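In Defense of the Thing You Only Use Once a Year

My sister-in-law Karla Cuevas came over in October and opened the wrong kitchen cupboard. You know the one. Out came the fish kettle, the cherry pitter, half a pasta machine and a jelly bag I'd forgotten I owned. She held up the jelly bag and said, "When did you last use this?" and I said last year, and she gave me the look people give you when you've confessed to something.

I'm tired of that look! For ten years or more we've all been told to get rid of anything we haven't touched in twelve months. There are books about it and shows about it, and our town even has a Facebook group (Cluldale Lets Go, 306 members, very pleased with themselves). I joined for a while. I gave away a preserving pan, and I've regretted it every single summer since.

The argument goes that you can always borrow one or buy another if you need it. Well, I tried. The new pan I found was 204 dollars, and it was thinner than my old one. As for borrowing, who from? All my neighbors have been letting go too. Bheki Venter down the street used to own every tool known to man, and now he has a very nice empty garage with a rug in it.

And a lot of the best parts of a year are things that happen once. You make the plum jam once. You put up the long table once, with the ugly extra leaf that lives behind the wardrobe the rest of the time. My friend Busisiwe has a punch bowl that comes out for one party, and I'd know her house was in trouble if that bowl ever went missing. Judging it by how many days it gets used makes about as much sense to me as judging a birthday that way.

Now, I'm not saying keep everything. I had an uncle in Masilela who kept everything, and it took 5 of us most of a spring to find his dining room. Old phone chargers can go. Jars without lids can go (I say this with a shelf of them behind me). If it's broken and you've been meaning to fix it since the kids were small, you're not going to fix it, and I'm talking to myself here as much as to you.

But a good solid thing that does one job well, and that you're glad to see when its turn comes around? Leave it alone. Give it the back of the cupboard. The rent on that space is pretty low, and I don't need a bare shelf to look at. I've never once stood in my kitchen and wished for more shelf.

Karla took the pasta machine home with her, by the way. She says she's going to find the missing handle online. I've given her until Christmas, and after that I want it back, handle or no handle, because I still have the other half of the clamp in a drawer somewhere and I think I could get it going.
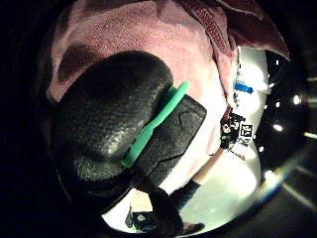 Black glove, mint-green strip.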